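Clearing a Mixed Bin: Grasp Selection and Retry Logic for a Single-Arm Sorting Cell

Efua Antwi – Senior project report, October

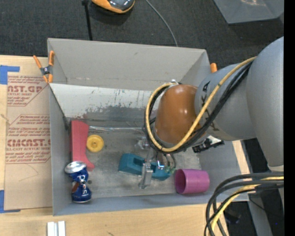
The project set out to write the control software for a bin-clearing task: take unsorted objects out of a deep bin, one at a time, without a model of any object. The hardware already existed in the lab, so nearly all of the work was in software. This report covers the planner, the recovery logic and the logging tool, in the order they were built.

1. Software layout

The code runs as four processes. Perception produces a height map of the bin. The planner, which I named Giten, turns the height map into a ranked list of grasp candidates. The executor, Brunton, converts the top candidate into a joint trajectory and runs it. The fourth process, Clurnum, only records. It subscribes to every message and writes one log per attempt.

Early versions had perception and planning in one process. A slow height map then blocked the planner from answering a stop request. Splitting them cost a week and removed the problem. Messages carry a sequence number, and Brunton rejects any grasp computed from a height map older than the last arm motion.

2. Grasp candidates

Giten samples 2000 points on the height map and discards those with no graspable edge pair nearby. For each remaining point it tests a set of wrist angles and computes three terms: height above the local floor, clearance for the fingers on both sides, and distance to the nearest bin wall. The terms are combined with fixed weights. No learning is used. I considered a small network for scoring but did not have enough labeled attempts to train one, and the fixed weights were easier to debug.

Flat and reflective objects were the hardest inputs. A thin metal strip lying along a wall is close to the floor height, and its depth readings are noisy, so it either disappears from the map or shows up as a row of separate spikes. A median filter removes the spikes and sometimes removes the object too. Drink cans have the same problem at the bare metal ends. Cups on their sides give a good outer edge but also a false one inside the mouth, where the depth drops sharply. The clearance term handles most of these cases. The remaining ones are left to the retry logic.

3. Collision checking near walls

The bin is modeled as five planes: a floor and four walls. The first version used a vertical plane for every wall. This is wrong for a bin with a sloping inner panel, and the planner accepted poses in which a finger would have touched the slope. I replaced the vertical plane with a tilted one, fitted to the height map of the empty bin at startup.

The gripper is modeled as three boxes and the last link as a capsule. Cables are not modeled. A cable loop around the wrist changes shape with every rotation, and I could not find a simple volume that covered it without also ruling out most of the useful poses. Instead, Brunton limits the wrist to a range set by hand and takes the shorter rotation where two are available. This is a workaround and should be replaced.

4. Retry logic

After each closing motion, Brunton reads the finger width. A width below the threshold is treated as a miss. The arm then rises straight up, perception takes a new height map, and Giten plans again with a penalty around the failed point. After 2 misses in the same region the penalty becomes an exclusion, which is lifted once another object has been removed.

The exclusion rule was added late. Without it the planner could alternate between two bad candidates on the same object until the attempt limit was reached.

5. Logging and replay

Clurnum stores the height map, the candidate list, the chosen pose and the finger widths. Replay mode feeds stored height maps back into Giten without the arm, so a change in weights can be checked against old data in minutes. I used a fixed set of 113 logged attempts as a regression test. A change was merged only if every candidate it selected on that set passed the collision check. Replay cannot say whether a new grasp would have held – it only compares choices.

The log format was borrowed from Zamell, an earlier project in the same lab, with a field added for the penalty map. Logs are capped at 1000 per folder, after which the tool opens a new one.

6. Open issues

The wall distance weight is too strong. Objects lying against a wall are left until last and often need several attempts. A push motion to move them toward the middle is sketched in the repository but not tested on the arm.

The finger width check does not detect a grasp on two objects at once. Comparing the height map before and after removal would catch this, and both maps are already in the log.

Startup calibration requires an empty bin. If the bin shifts later, the planes are off by the same amount and nothing in the software reports it.

3 comments
Share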